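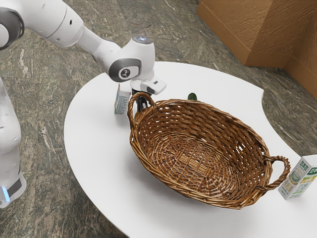

Most of the engineers who tried the early units asked for the same thing, according to Oi-ling Yu: a small mixer that could be set up in the dark, without a menu. Kelleck has now built one. The Kelleck Sindar, announced on 12th March, is a compact analog mixer for location recording, rehearsal rooms and small stages, and every function on it has its own knob or switch.

The Sindar has 8 input channels. Five of them accept microphones on XLR, with individually switched phantom power, and the remaining three are line inputs on quarter-inch jacks. Each microphone channel has a high-pass filter, a pad and a three-band EQ with a sweepable mid. Two auxiliary sends are provided, and both can be switched before or after the fader from the top panel.

Main outputs are balanced XLR, with a separate pair of quarter-inch monitor outputs and a headphone output with its own level control. The headphone amplifier is a new design and will drive high-impedance models to a useful level on a loud stage. Any channel can be sent to the headphones by pressing its listen button, which does not interrupt the main mix.

Power comes from an external supply with a locking connector, or from a battery pack that clips to the underside. The pack is sold separately. With all phantom power switched on, a full charge runs the mixer for 5 hours. A row of lights beside the meter shows the charge remaining, and the mixer switches between supply and battery without a break in the audio.

"We started with the front panel and worked backward," said Máté Erdős, who led the design at Kelleck. "If a control didn't fit at a size you could use with gloves on, we took the feature out. That cost us the built-in reverb, and I think a few people will miss it."

The case is folded steel with removable end cheeks - take them off and the mixer fits a standard rack using the optional ears. Knobs are fixed to the panel with metal nuts, and the faders can be replaced one at a time without removing the main board. Kelleck will sell spare faders, knobs and power connectors directly.

A USB version with multitrack recording is in development and is planned for August. Owners of the analog model will not be able to add USB later, as the two versions use different rear panels.

The Kelleck Sindar is available now from Kelleck dealers at $323. The battery pack costs $39. Rack ears and a padded carry bag are also available.

For review units and dealer inquiries, contact Eleri Hopkin at the Kelleck press office in Ultthorpe.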